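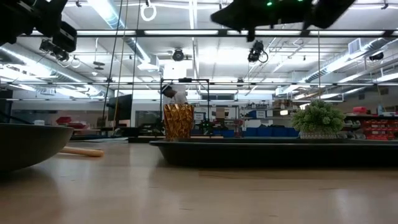

Tuva Forsberg has a spreadsheet with 3529 rows in it. Each row is one attempt by a robot arm to do something a person would do in a kitchen without thinking, with a person steering the arm from start to finish. She reads me a few from her laptop. "Cup onto tray. Cup onto tray. Cup onto tray, dropped. Pan to the left. Cup onto tray."

Forsberg runs data collection at Pudesik, a small company that trains arms to handle household things. The work happens in a shared workshop in Dredley, under air ducts and long ceiling lights, with parts bins and shelving at the back. She started there in February as an operator and took over the schedule in the spring.

I asked her what a normal day looks like.

"You come in, you check the arms, you check the cameras, you look at the task sheet," she said. "Then you do the first task until you have enough of it. Then you change the table and do it again."

Changing the table is a big part of the job. A learning system that has only seen a cup in one spot will go looking for the cup in that spot. So the operators move things. They swap the cup for another cup, turn the tray, bring in a plant or take it away. Every setup gets 21 attempts before it is cleared.

"The plant is fake," Forsberg said. "It doesn't do anything. We put it in so the model learns that some objects are none of its business."

Shiny objects have a reputation among the operators. A cup with a crinkled, glinting look changes with every small shift in the light, and so does a glossy tabletop. Early on, the team considered covering the table with a dull mat.

"Kevin was against it," she said. "He said people have shiny tables. That was the whole discussion."

Kevin Moynihan is the engineer who trains the models on what Forsberg's team records. He joined us partway through, carrying a sandwich, and stayed for most of an hour. I asked him how many examples he needs.

"More than I have," he said. "But that answer annoys Tuva, so I try to be more exact. For a simple pick and place on this table, I start to see something useful at 80 good ones. Past that, I would take ten new setups over a hundred more of the same."

What makes an attempt good is something the two of them have argued over. Moynihan wanted clean, direct motions at first. The operators got very smooth, and the models they produced were smooth too, until something slipped. Then the arm would carry on as if it were still holding the cup.

"It had never seen anybody miss," Moynihan said. "It had no idea what to do after a miss."

Now the operators keep going when they fumble. If the cup tips, they set the gripper down, pick the cup up again and finish. Those attempts are marked as recoveries in the spreadsheet. There are 131 of them so far, and Moynihan would like a lot more.

"You can't fake them very well, though," Forsberg said. "We tried. We told people to drop it on purpose. You could tell from the motion that they knew it was coming — the hand was already waiting."

Do the operators get bored?

"Yes," she said. "We rotate every hour. After an hour people start doing the same path over and over, even if the cup has moved. Kevin can see it in the data before I can see it in the room."

"The paths get narrow," Moynihan said. "You plot them and they look like one thick line."

She has had better luck hiring people from outside engineering. One of her steadiest operators used to decorate cakes, and another drove a forklift at the Vokthorpe warehouse. Engineers, she said, tend to stop and look into why the arm did something. "I need them to write it down and do the next one."

The software that stores the recordings is called Navarro, and both of them had complaints about it. It drops the label if you save too quickly, so one afternoon each week goes to watching unlabeled clips and typing in what happened. Forsberg does a lot of that herself. She said it has made her a better judge of when to throw an attempt out, such as when the view of the gripper is blocked at the moment it closes.

I asked whether she thinks about where the examples end up, in somebody's kitchen one day. She said mostly she thinks about the sheet. The next group of tasks uses the pan, which she expects to be harder than the cup. A curved side gives the gripper less to hold, and the rim is thin.

Moynihan wanted to know if the pan could be done with the tray still on the table. Forsberg said it could, but she wanted both versions, and that would take her into the week after next. He said that was fine. She was already adding the rows.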